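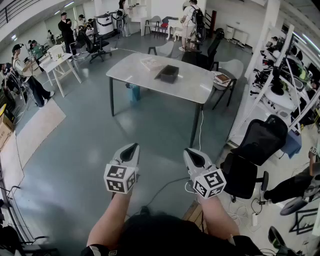
Where do I put the books while I clear the table? Put them on a chair with a flat seat, with the heaviest book at the bottom.

5.2 Setting the bookend on the table

Step 1. Wipe the tabletop with a dry cloth. Wait until the surface is clean before you continue.

Step 2. Move flat items, such as a box or a thin book, to the far part of the table.

Step 3. Hold the Pendeo bookend near its base and stand it in the middle of the table.

CAUTION: Keep power cords away from the table legs and from the place where you walk.
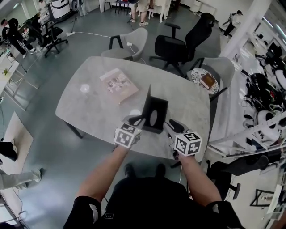

Step 4. Press the upright side lightly with one finger. If the bookend moves, turn it a little and press again.

Step 5. Bring the books one by one. Start with the tallest, and place it against the upright side. Do not put more than 7 books on one bookend.

Note: On a smooth top the base can slide. Please use the 2 felt strips from the bag.

For missing strips, write to Wendy Tunstall at Pendeo.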